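4. Grabación de demostraciones con la pinza de mano Wuron

Si ha llegado hasta este capítulo es que ya tiene la pinza montada, la batería cargada y la aplicación Cilska instalada en el teléfono o en el portátil. Enhorabuena, porque lo más pesado queda atrás. Ahora viene la parte que a casi todos nuestros colaboradores les acaba gustando: salir del laboratorio, entrar en una cocina de verdad y enseñarle al sistema cómo se hacen las cosas.

Le recomendamos que lea el capítulo entero antes de grabar la primera toma. Son diez minutos de lectura y le ahorrarán más de una tarde repitiendo trabajo.

4.1. Antes de empezar

1. Elija una sola tarea por sesión. Una tarea se escribe en una frase corta y con un verbo claro: «pasar la cuchara del vaso al plato», «apartar la caja», «doblar el paño».

2. Pida permiso a las personas de la casa y explíqueles que la cámara de la pinza recoge también el fondo. Si hay correspondencia, fotografías familiares o documentos a la vista, guárdelos en un cajón mientras dure la sesión.

3. Deje el resto de la cocina tal como está. Sabemos que la tentación de ordenar es grande (a nosotros también nos pasa), pero el modelo tiene que aprender a trabajar entre ollas, botes, calendarios y manteles de rayas, como los que encontrará después.

4. Compruebe las almohadillas de espuma de los dedos. Si están despegadas o aplastadas, cámbielas ahora y repita la calibración del apartado 3.2.

5. Abra Cilska, cree una sesión nueva y escriba el nombre de la tarea exactamente igual que en su hoja de encargo. Una mayúscula de más basta para que el servidor la considere una tarea distinta.

Nota: en diciembre, cuando anochece pronto, conviene encender las luces de la estancia desde el principio y no a media sesión. Las sombras sobre la mesa no molestan en absoluto; un cambio brusco de luz dentro de la misma toma, sí.

4.2. La toma, paso a paso

1. Sujete la pinza con la mano dominante, con el codo suelto y sin apoyar la muñeca en la mesa.

2. Abra las mordazas del todo y ciérrelas del todo, 2 veces seguidas. Este gesto marca el comienzo y permite alinear el vídeo con el sensor de apertura.

3. Espere el pitido y empiece el movimiento. Vaya a un ritmo tranquilo, el que usaría si tuviera a un niño pequeño mirando y con ganas de aprender.

4. Acérquese al objeto de manera que las dos puntas de los dedos se vean en la pantalla durante todo el recorrido. Si pierde de vista una de ellas, retroceda un poco y vuelva a entrar.

5. Cierre con suavidad, termine la tarea y retire la pinza antes de pulsar el botón de parada.
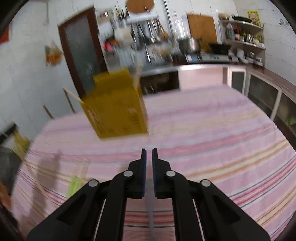
Cada toma puede durar hasta 60 segundos. Si la tarea le pide más tiempo, lo normal es que en realidad sean dos tareas, y en ese caso le agradeceremos que nos escriba para dividirla juntos. No se preocupe por los titubeos: una mano que duda, corrige y sigue adelante es un ejemplo magnífico, y Vasiliki Gavalas, del equipo de entrenamiento, suele pedirnos más tomas así.

6. Entre una toma y la siguiente, cambie algo: la posición del objeto, su orientación, el lado de la mesa desde el que trabaja. Bastan unos centímetros.

7. Al llegar a 50 tomas, haga una pausa. Estire los dedos, beba agua y deje descansar la batería – y la espalda, que también cuenta.

Precaución: no utilice la pinza cerca de fuegos encendidos ni sobre recipientes con líquido caliente. La espuma de los dedos no está preparada para soportar el calor.

Precaución: no acerque los dedos de la otra mano a las articulaciones mientras se cierran las mordazas. El pellizco no es grave, pero se recuerda.

4.3. Revisión y envío

1. Repase las tomas en Cilska a velocidad doble. Marque como «descartada» cualquiera en la que falte el gesto inicial o en la que aparezca una cara.

2. No borre los intentos fallidos. Etiquételos como «fallo» y añada unas palabras si le apetece; nos resultan muy útiles.

3. Conecte el equipo a una red wifi y pulse «Enviar a Zandard». Deje la aplicación abierta hasta que aparezca la marca verde.

Un encargo completo consta de 400 tomas válidas, repartidas en las sesiones que usted quiera. Si le surge cualquier duda con las etiquetas, escriba a Pui-shan Lui desde el menú de ayuda; indique el nombre de la tarea y el número de sesión, y así podrá localizar sus grabaciones enseguida.

Capítulo revisado el 4 de mayo de 2021.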